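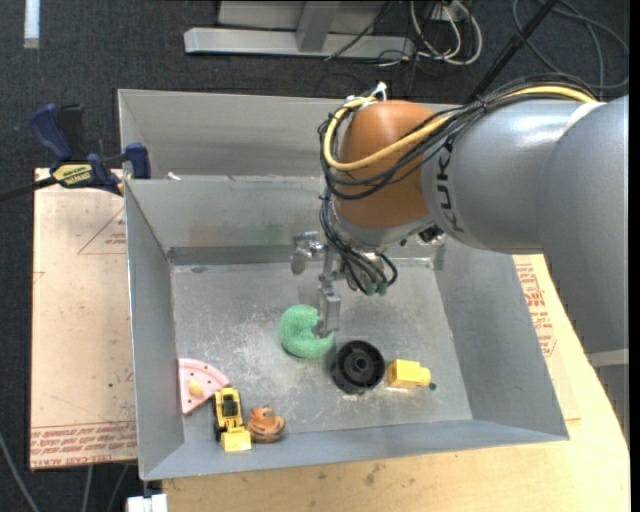
Page last updated: May, 8.20 am

The queue for the new flight deck at the Khoo air museum starts beside the gift shop, and on a Friday morning it reaches back past the propellers. Everyone in it has been told the same thing: sit down, take the yoke, feel what the crews felt.

I had my turn. What I felt was a moulded plastic seat and a yoke that turned far too easily. The screen showed a sunset over a coastline I couldn't place, and when I pulled back the sunset tilted. A voice congratulated me on my landing before I'd found the throttle.

The exhibit is called Pruvuvgate, after the airstrip the museum's old freighter used to serve, and it was built by Prokemer, a design firm whose earlier work is mostly in shopping centres. It takes up the bay where the radial engines used to be. The engines are in storage now, 278 items in all counting the loose cylinders and the tool chests, and no one I asked could give me a date for their return.

Prasetyo Ong, the museum's head of visitor programs, was patient with my questions. "People want to touch things," he said. "You can't let them touch a 60-year-old airframe all day." Fair enough. But the airframe is still here, roped off at the far end of the hangar with its cockpit door shut, and the replica doesn't match it. The real one has its trim wheel low on the left. The copy has a cup holder there.

Ong says the layout was changed so that smaller children could reach the controls, and that the sound was recorded from a working aircraft. He couldn't say which one. The panel beside the steps says only that audio is by Fukel.

Attendance is up 20 per cent, according to the museum, though school holidays fell inside the period it measured and the entry price was cut in the same month. I'd like to see the figures for an ordinary winter term before anyone calls it a success.

The kids coming down the steps did look happy — I'll give it that. One boy went straight back to the end of the line. His grandfather had wandered off to the freighter and was leaning over the rope, trying to see in through the side window.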